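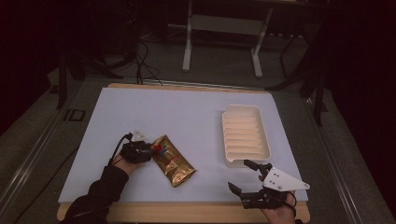
Can a machine put away the groceries yet? Some of them, on a good day, if someone has laid them out first and you don't mind waiting.

Lindgren, which has promised a kitchen robot every October I can remember, let me watch its latest model at the company's test apartment in Mermont. It picked up a mug. It picked up a second mug. Faced with a bag of chips, it squeezed, let go, squeezed again and dragged the thing off the counter.

Bags are hard. They crinkle, they slide, and they change shape when touched. A child of four handles all this without thinking. The company says its machine has practiced on 3,018 packets and now gets 94 out of 100 into a tray. That sounds fine until you picture the other six on your floor.

Billitz, a rival that sells to packing plants, makes smaller claims and has more to show for them. Its arms sort snacks at the Irkura warehouse, where the light never changes and every tray sits where it should. They stopped 517 times last year for a human to step in. My own kitchen would beat that number by spring.

I asked Lindgren for a price and a date. I got a brochure.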